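机器能不能替我收拾桌子？综合设计课项目报告

2021年12月17日
评论 17　转发 6　收藏 41

先交代一下这篇东西是怎么来的。综合设计课要求每组交一份“给外行也能看”的报告，正式的那份有模板，有页眉，有一堆我写完自己都不想再读的小标题。这份是另外一份，课程主页上要挂的，老师说可以随便一点。那我就真的随便一点了啊。

我们组就两个人，我和Gintarė Kivi。指导老师是Ryan Pickering。场地和设备是Zustum实验室的，在地下一层，没有窗户，暖气倒是很足，五月份进去都想脱外套。项目名字叫Irus，Gintarė起的，她说没有什么含义，就是念起来短，文件夹名字好敲。

题目最早写的是“家务与门店杂务的自动化现状调研及实验验证”，听着特别大，其实一开始我们自己也不知道要验证什么。开题那会儿我列了一张清单，把我能想到的杂活儿全写上去了：叠毛巾、收碗、给货架补货、把衣服翻到正面、整理数据线、把散在桌上的笔归拢好、擦台面、拧瓶盖。Ryan看完，拿铅笔把大部分都划了，留下三个，在旁边写了一行字：“挑一个你们自己觉得最无聊的。”

我们挑了笔。

为什么是笔

这个得说说，因为答辩的时候被问了两遍。

我暑假在Clirkgate打过工，一家文具和画材的小店，店面不大，靠墙有一排试写台。试写台大概是全世界最容易乱的地方。客人拿起一支，在纸上画个圈，放下，再拿一支，画个圈，放下，走了。放回去的位置永远不是拿起来的位置，笔帽也经常是串的。我那份工里最固定的一件事就是过一会儿去试写台把笔理一遍：分颜色，朝向弄一致，滚到桌角的捡回来，没水的挑出来。每次也就一两分钟，可是一天要弄好多次，而且刚弄完就有人来把它弄乱，真的是刚弄完！

所以我对“机器能不能干杂活”这个问题的兴趣挺私人的。搬箱子、焊车门这种事机器早就在干了，那个我不关心。我想知道的是这种零零碎碎、没有固定位置、做完了也看不出你做过什么的活儿，现在到底行不行。

Gintarė的理由和我不一样。她以前做过一个抓方块的课程作业，做得很顺，她说顺得让她有点怀疑，方块太好抓了，六个面随便夹哪两个都行。笔呢，细，圆，会滚，躺在桌上的时候高度还不到一根手指的厚度，夹爪得贴着桌面下去，下低了撞桌子，下高了夹空气。几支挨在一起的时候更烦，你想夹中间那支，手指得先找到缝插进去。她觉得这个难度刚刚好，我当时觉得她疯了，后来觉得她说得对，再后来（调参数调到半夜那阵子）又觉得她疯了。

任务是怎么定的

定任务花的时间比我预想的长得多。你跟一个人说“把笔理一下”，对方马上就懂。跟机器这么说就不行，你得说清楚理成什么样算理好了。

我们前前后后改了好几版定义。第一版是“所有笔平行”，结果发现只要把笔往一边推，推成一摞，也算平行，可是谁看了都不会觉得那叫整齐。第二版加了“笔与笔之间不能重叠”。第三版加了“笔尖朝向一致”，这一条后来又被删掉了，原因很丢人：有几支笔两头长得差不多，俯视的相机分不太出来哪头是哪头，连我自己看录像都要愣一下。最后交上去的版本是：笔分成左右两片，每片里面基本平行，互不压着，桌子中间留出空来。

“基本平行”到底是多平行？我们吵过。Gintarė想要一个角度阈值，我想直接让人来看，觉得整齐就是整齐。最后两个都做了，阈值用来自动打分，另外请了同学来看图投票。两种结果大部分时候是对得上的，对不上的地方反而比较有意思，后面讲。

时间也有要求。我按自己在店里干活的感觉定了一个上限，超过这个时间就算没做完。Ryan说定得太宽了，人不可能等它那么久。我说老师，先让它能做完再说吧。他笑了一下，没再坚持。

台子和做法

台子是现成的，实验室之前别的课题也用它。两条小臂装在同一侧，白色的台面，三面灰色挡板，相机是固定的，从头到尾不动。灰挡板特别有用，我们有一阵子把台子挪到开放的地方跑，背景里有人走来走去，识别结果就飘得厉害，搬回来以后立刻好了。这也算一个结论吧：现在这种系统对“家”的要求，比家对它的要求高得多。你家里的桌子边上可没有灰挡板。

方法上我们没有发明什么，用的是示教加模仿。人来遥控手臂做一遍，把画面和关节角度都录下来，攒够了拿去训练一个网络，让它看着画面自己决定下一步往哪儿动。听起来挺简单的对吧，难的全在“攒够了”三个字里。

我们一共录了300多条示教，最后能用的是262条。丢掉的那些什么毛病都有：录到一半程序退了，我打喷嚏手抖了一下，笔滚下台子了，还有几条是录完才发现相机的焦没对上，糊得像隔着一层毛玻璃看。Gintarė负责筛，她筛得特别狠，有几条我觉得挺好的也被她扔了，理由是“你在这里犹豫了”。我一开始不服气，后来才明白她的意思，你犹豫的时候手臂会在半空停一下，网络就会学着也停一下，而且它不知道你为什么停，它就在各种莫名其妙的地方停。我们早期有个版本就是这样，走到一半悬在那儿，像突然想起家里煤气没关。

遥控这件事本身也值得抱怨几句。我以为我会很擅长，我打游戏还可以的！结果头两天录出来的东西完全没法看。问题出在没有手感，夹爪碰到桌面你是感觉不到的，只能靠眼睛，而从侧面看过去高度特别难判断。后来练出来一个笨办法，听声音，夹爪的指尖擦到台面会有很轻的一声“嚓”，听到就往上抬一点点。这个办法对我很好用，对网络一点用都没有，它又没有耳朵。

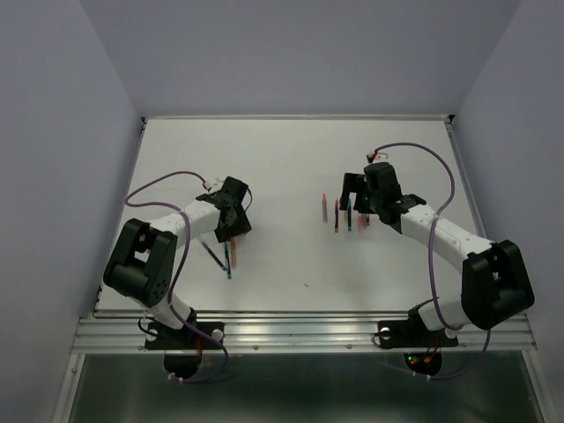
我花时间最多的部分是给局面分类，也就是看笔乱成什么样的时候系统容易出问题。最初我们只按笔的多少来分，觉得越多越难，可是数据一画出来，这个关系并不明显，明显的是笔和笔之间的关系。一支单独躺着的笔，怎么躺都好办。并排挨着的笔，像右边那条臂手指底下的那一溜，大方向已经差不多了，麻烦在于手指是从上面罩下来的，罩下来的同时也把笔的上半截给挡了，相机从它那个角度只看得见下半截露出来的颜色，网络就得靠剩下那一截去猜。还有一种是左边那样，深紫蓝的那支斜着，下面的笔尖正顶着旁边那支两头带青绿色的，我们管这种叫“顶牛”。顶牛比并排难得多，你去拨斜的那支，它一转，另一支就跟着跑，拨完一支等于乱了两支。人碰到这种局面根本不会多想，手指头一挑就分开了，我专门盯着自己的手看过，我会用无名指把不想动的那支按住。两指的夹爪没有无名指可用。

那能不能用另一条臂来按住呢？这就是我们用双臂台子的初衷。开题报告里我写得可神气了，“双臂协同可有效应对物体间的接触干扰”，现在读到这句脸有点热。理论上当然可以，一条按着一条拨，我遥控的时候也这么做过。可是两条臂凑到一块儿的时候特别容易打架，安全程序一看距离近了就停机，停了就得复位，复位完笔又不在原来的地方了。最后的版本里两条臂基本上是各管各的半边，中间那一块谁都不太敢去。所以我们的“双臂协同”，严格来讲是双臂分居。

再说说线。每条臂的夹爪上都接着一根紫色的电缆，在半空绕一个大弯再顺到底座下面去，用扎带扎住。弯留小了，手臂伸到远处会扯住；弯留大了，线就会在台面上方晃来晃去，晃进相机的视野里。我们有一版网络学坏了，线一晃它就跟着调整动作，好像线的位置也是任务的一部分似的。Gintarė花了一个下午试各种扎法，扎一下跑一下，最后定下来的位置她用记号笔写在了本子上，还画了图，旁边写着“别动！！”。这个本子现在还在实验室抽屉里，下一届的同学要是用这个台子，真的，先看看那一页。

测下来怎么样

正式评测跑了80轮。每轮开始之前由不参与遥控的同学来撒笔，我们俩背过身去，免得下意识地帮它挑容易的局面。（这个主意是Ryan提的。我们之前自己撒自己测，成绩好看得很，换成别人撒，成绩一下就掉下来了，场面一度非常安静。）

结果我直接说人话版的，表格在正式报告的附录里。

笔都是散开的，互相不挨着：大部分时候能做完，做得也还算整齐。看着它一支一支捏起来，转个方向，放下，你会有一种“哎，它好像真的会”的感觉。我妈看了这段录像，说，那它什么时候能来我们家？

有并排挨着的：一半多一点能做完。失败的样子很固定，一种是一次夹起来两支，然后它也不知道自己夹了两支，高高兴兴地放到边上；另一种是手指插下去的时候把缝边上的笔挤歪了，它再去扶歪的那支，又把另一支挤歪，来来回回，直到超时。

有顶牛的：多数做不完。偶尔成功的那几次，我反复看了录像，老实讲有一半是运气，笔自己滚开了。

有笔滚到靠近挡板的地方：基本没戏。手臂伸过去角度就不对了，夹爪没法竖直朝下，我们后来干脆在撒笔的时候约定不往那边撒。这个约定我在正式报告里写明了，Ryan说一定要写，不写就是作弊。

时间上，能做完的那些轮次平均下来是175秒。我自己拿同样的笔、同样的撒法试过，没掐得很准，但是快得多，快到没有什么可比性，而且我一边理一边还能跟Gintarė聊中午吃什么。

整齐是谁说了算

前面说了，除了自动打分，我们还请人看图投票。投票是在Lukoševičius楼一层的公共休息区做的，把评测结束时候的台面照片打印出来，让路过的同学在“整齐”和“不整齐”里面选一个，选完送一块饼干。饼干是我烤的，有点硬。

两边对不上的情况主要有两类。

一类是程序说整齐，人说不整齐。比如笔都平行，间距也合格，可是高高低低的，有的靠前有的靠后，像一排没对齐的牙。我们的打分里压根没有“对齐”这一项，写定义的时候两个人都没想到，明明在店里我每次理完都会顺手在桌上磕一下让它们齐头的，这个动作太自然了，自然到我没意识到它是任务的一部分。后来想加，已经来不及了，示教都录完了。这大概是我在整个项目里最后悔的一件事。

另一类反过来，程序说不整齐，人说挺好的。比如有一支稍微歪了一点，超过了阈值，可是整体看着舒服。有个同学还特意写了一句话在纸条上：“这支歪得很自然。”我把这张纸条夹在笔记本里了。

还有颜色。我们完全没管颜色，投票的人里却有好几个是按颜色在判断的，同色系挨在一起他们就觉得整齐，红的绿的混着就觉得乱。问他们为什么，他们说不上来，就是觉得。我在Clirkgate打工的时候店长也是这样，他嘴上说随便摆，但是你要真把粉的插进蓝的那一排，他路过的时候一定会伸手把它换过来。

那到底行不行

这是题目里问的，总得回答一下。

我的回答要拆成两半。要是问“在一张什么都安排好的台子上，机器能不能把散着的笔理好”，能，慢，但是能，而且它不嫌烦，这一点我是真心佩服的。我录示教录到后面已经看见笔就想躲了，它跑到第八十轮跟第一轮一个样子。

要是问“能不能放到Clirkgate那个试写台上去替我”，现在不能，差得还挺远。我给自己列了一下差在哪儿，挑几条写在这里。

首先是有人。试写台前面一直有人，客人的手会突然伸进来拿笔，小孩会扒着桌子边，我们整个评测过程里台面上没有出现过一次人手。真有人伸手进来，我们的程序唯一会做的就是停机，停了之后要我走过去按复位。那还不如我直接走过去理笔。

然后是笔的种类。我们用的都是细长的，粗细相差不大。店里有毛笔，有粗头的马克笔，有那种带个毛绒小熊的圆珠笔（卖得特别好，我到现在也没想通），还有铅笔削短了只剩一截的。我们试过换几支训练里没见过的笔，普通的还行，粗的就夹不稳。带小熊的那支我没敢试，Gintarė倒是很想试，她说就想看看它会怎么对待那只熊。

再有就是那些藏在“理一下”里面的别的活儿。笔帽盖回去，没水的挑出来，写满的试写纸撕掉，客人落下的发票收起来。每一件单独拿出来都是一个课程项目的量。盖笔帽我们还真讨论过要不要做，拿遥控试了一下，我戳了好半天没有戳进去一次，就此作罢。

最后一条是钱和地方，这个我说不准，没有认真调查过，就不乱写了。我只知道那家店的试写台旁边，连放一把凳子的地方都没有。

不过我也不想写得太丧气。做之前我以为难的会是“聪明”的部分，就是让它看懂哪里乱、先动哪支后动哪支。做完以后发现这部分比我想的好，它选的顺序经常跟我一样，有时候还比我合理，会先去收最外面的那支，把地方腾出来。卡住它的多半是手：太厚，太硬，没有感觉，只有两根指头。要是下一届有人接着做，我很想看看换一副薄一点、带触觉的手指会怎么样，哪怕只是在指尖贴一层软的东西。我们到最后一周才想起来可以贴橡胶，Gintarė剪了一小块自行车内胎贴上去试了试，手感（我是说它的手感）好像好了一点，可是轮次太少，不能算数，所以没有写进结果。

一些做的时候踩过的坑，给下一届

录示教之前先把定义写死，写完拿给一个没参与的人看，让他照着理一遍笔。他理出来的东西如果跟你想的不一样，就回去改定义。我们要是早这么做，“对齐”那件事就不会漏掉了。

灯。地下一层的灯是分区的，走廊那边的开关会连带关掉台子上方的一排。我们有一批数据是半亮不亮的状态下录的，全是因为隔壁组下班顺手关灯。去门口贴张条子。

硬盘要早点申请，视频比你想的大。我们中间有两天什么都没录，就在那儿删东西，删得心惊肉跳。

遥控的人要轮换，一个人连着录太久，动作会越来越潦草，自己还发现不了。我们后来是录一阵换一个人，换下来的人去倒水，顺便在旁边报笔的情况，“最右边那支歪了”“别碰那个，那个会滚”。说是报情况，其实后来主要在聊天。

复位之后一定要看一眼夹爪的零点。有一次零点偏了一点点，我们没看，接着录了一整个晚上，夹爪每次都闭不严，那一晚的全部作废。作废的那些里面有我录得最好的一条，流畅得不得了，我到现在还留着没舍得删。

笔要固定用同一批，别从自己笔袋里拿。理由很简单，会不见的。我丢了一支用了好几年的自动铅笔，找遍了台子底下也没有。

还有，不要穿花衣服去录像。手臂虽然有挡板围着，人凑近了看的时候袖子还是会进画面。Gintarė有一件橙色的卫衣，后来就成了实验室禁服。

关于分工

课程要求写这个。训练和代码主要是Gintarė做的，示教我录得多一些，评测两个人一起，投票和饼干是我，线是Gintarė（再次感谢她那个下午）。报告的正式版一人一半，这一版是我写的，她看过，改了三处，其中一处是把我写的“我们发明了”改成“我们用了”。

Ryan给的意见里我印象最深的是中期那次。我们放了一段剪得很漂亮的视频，全是成功的，配了音乐。他看完说，很好，现在把你们剪掉的那些放给我看。然后我们一起看了差不多一个小时的失败录像，夹空的，夹两支的，把笔弹飞的，悬在半空想煤气的。那一个小时以后局面分类的想法才冒出来，后面半个学期其实都在做那件事。

答辩的时候有位老师问，你们这个如果真能用了，暑假打工的同学怎么办。我当时没答好，支支吾吾说它还差得远呢。后来在回宿舍的路上我又想了想，在店里理笔的时候我是会顺便看客人在试什么的，哪支被画了很多圈，哪支拿起来就放下了，店长进货的时候会来问我。这件事没有写在任何人的岗位说明里。把笔交给机器去理，这些圈谁来看，我不知道。当然也可以再装一个相机……算了，那是另一个课题了。

附录、评测表格和失败录像的合集都在课程网盘的Irus文件夹里，合集我没有配音乐。想看台子的可以在工作时间去地下一层敲门，最好提前跟实验室的人说一声，饼干已经没有了。

评论 17　转发 6　收藏 41

相关内容
综合设计课：往届项目报告汇总
毛巾叠到第几步会散？一次不太成功的尝试
Zustum实验室双臂台使用须知（含走线图）
给货架补货的机器：我们在超市蹲了两个下午
答辩常见问题整理
怎样写一份外行也能看的项目报告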